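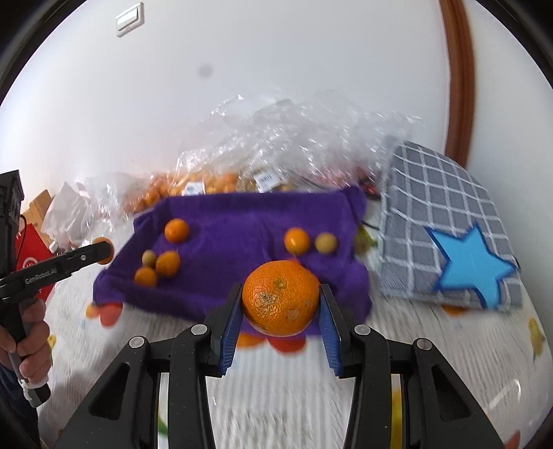 The loudest thing in my house every February is a bag of tangerines. I buy far too many, I carry them home with the handles cutting into my fingers, and then I tip the first lot out on something soft and start choosing. It is my favourite quarter of an hour of the winter, and I would like to persuade you to try it.

Most of us treat small citrus as one thing. We say satsuma or clementine or tangerine more or less at random, we grab a net, we peel whatever comes to hand. But spread a mixed lot out on a blanket and the differences start jumping at you. One is a deep, nearly red orange, the next is pale and greenish, another is twice the size of its neighbours with a peel as dimpled as a golf ball. They don't smell the same either. Scratch a greenish one with your thumbnail and you get something sharp, close to lime. Do the same to a fat orange one and it's all marmalade.

I learned to sort from Ratih Harahap, who ran a fruit stall in Cevton market for 20 years and still can't walk past a display without turning a few over. Her method is simple and she is very firm about it. Everything comes out of the bag. Plastic is fine for getting fruit home, she says, but leave it knotted in there for a few days and the damp collects, and one soft tangerine at the bottom will take its friends with it. So out they come, onto a fleece or an old towel, anything with enough give that they don't roll off under the sofa. (They will still roll off under the sofa. Check before you hoover.)

Then you pick each one up. This is the bit people skip! A good tangerine feels heavier than it looks, and the weight is juice. If the peel is puffy and moves about when you press it, the segments inside have usually started to dry. If it feels tight, you'll have more of a fight getting into it, but it's often worth the sticky fingers.

Colour matters much less than we've been taught. "Green is not a warning," Ratih told me, the first time I tried to put one back. Citrus skin needs cool nights to turn properly orange, and in places where the nights stay warm a fruit can be perfectly ripe with a yellow-green coat on. I've had some of the sweetest of my life out of skins I'd have walked straight past ten years ago. They don't sweeten on the windowsill afterwards, though, so what you bought is what you've got.

And please, stop being afraid of blemishes. Little brown specks and scars on the outside are mostly the work of wind, when a young fruit rubs against a twig and the mark grows along with it. They stay in the peel. I now go looking for the big freckled ones, partly out of affection and partly from the suspicion that everybody else is leaving them for me. What you should worry about is a soft patch, a dent that stays dented, or a smell that's gone musty. Those get eaten that day if they're only tired, or go in the compost if they're worse.

By the end I have three heaps. The soft ones go in the kitchen for tonight. The tight, heavy ones go somewhere cool in a single layer, in a wooden crate if you have one, or a shallow box with a sheet of newspaper in the bottom. The sharp little ones are for cooking, and they're the heap I get most excited about.

Squeeze them over grilled fish. Slice them thinly, peel and all, and roast them under a chicken until the edges catch. Or make Ratih's syrup, which needs 50 grams of sugar to the juice of four small fruits, warmed in a pan until the sugar goes, with a strip of peel left in it overnight. Pour it over yoghurt, or into fizzy water with a lot of ice. I once took a jar of it to a lunch in Jirik and came home with the jar washed and three requests for more.

Keep the peel, too. I dry mine on a plate on top of the boiler and crumble it into tea, and a handful in a cotton bag makes a drawer of winter jumpers smell wonderful.

Last winter I got through 43 tangerines in nine days, which I only know because my daughter was keeping a tally on the fridge. She sorts with me now, cross-legged on the floor, and she has strong opinions. Her heap is always the greenest.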